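Growing Vegetables in Small Plots
Handout 4: Soil, mulch and the first sowing
Course leader: Nhi Hoàng, Gullach Community Garden

In the last lesson we measured the plots and drew the beds on paper. Today we continue with the soil. Please bring your drawing with you, because we will write the soil results on it.

1. Looking at the soil

Take a spade and dig one hole in every bed, as deep as the blade. Put the soil on a board and break it with your hands. In Gullach most plots have a heavy clay under a thin dark layer. Near the river wall it is lighter and has more stones.

The simple test is to roll a piece of moist soil between your palms. If it makes a long sausage which you can bend to a ring, you have clay. If it makes a sausage but cracks when you bend it, you have loam. If it makes no sausage at all, it is sand. Write C, L or S on your drawing.

Clay is not a bad soil. It holds food for the plants very well, but you must not walk on it when it is wet. Use the planks. 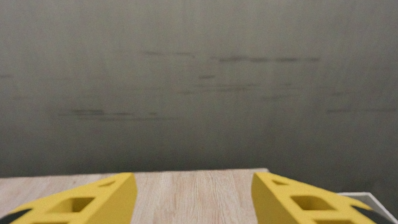
2. Compost and how much of it

For a new bed we spread a layer as thick as three fingers and leave it on top. The worms will take it down. For an old bed one finger is enough. Do not put fresh manure where you want to grow carrots, they will fork.

Our compost comes from the bays behind the shed. The left bay is ready, the middle one is still working, and the right one is open for new material. Hiếu Lâm keeps the list of who turned which bay, so please sign when you have done it.

3. Mulch

Mulch means any cover on the soil. We use straw, leaves from last autumn and grass cuttings. Grass must be spread thin – a thick layer becomes slimy and smells. Keep a small distance from the stems, otherwise slugs will have a nice home beside your lettuce.

Ghassan Twal asked last time about cardboard. It is fine for the paths and for killing grass before you make a new bed. Remove the tape first and wet it well, then cover it with wood chips.

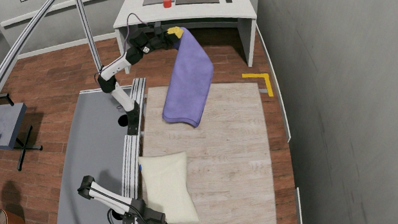
Straw is the cleanest choice for strawberries and squash. Hay looks similar, but it is full of seeds, and you will be weeding it until September.

4. First sowing

Broad beans: 9 inches between the plants, two inches deep.
Peas: in a flat trench, two inches deep. Put the sticks in on the same day.
Radish: half an inch deep, a short row every two weeks.
Spinach: one inch deep, in the half-shade if you have it.

Water the trench before you sow, not after. On clay the surface makes a hard crust when you water from above, and the small plants cannot push through it.

Homework

Finish the soil test for all your beds. Nele Prins has 30 packets of pea seed for the group, please take only one for each plot.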